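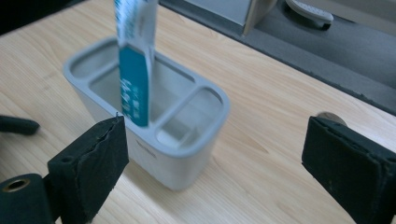
Last modified: February, 4:15 p.m.

News / Company / Bath & Home

Haltberg to Move Bathroom Accessories Line to Fladoncombe

Haltberg will move production of its bathroom accessories to a leased building in Fladoncombe this spring. The line covers toothbrush holders, soap dishes and shower caddies, and is now made at two sites.

The Fladoncombe plant will employ 29 people at opening. Staff at the current sites have been offered transfers, and those who accept will keep their pay grade and years of service. Hiring for the remaining jobs opens in March.

Molding equipment will be installed by Vlček, which already maintains the company's presses. Gadari will handle warehousing and delivery to stores under a separate contract.

Haltberg supplies 400 independent hardware and housewares stores. Item numbers and case quantities will stay the same. Orders placed before the move will ship from existing stock, and stores should allow 14 days for delivery while the warehouse is being transferred.

Replacement parts for discontinued items will remain available through the customer service desk. Retailers can request the updated price list from their usual sales contact.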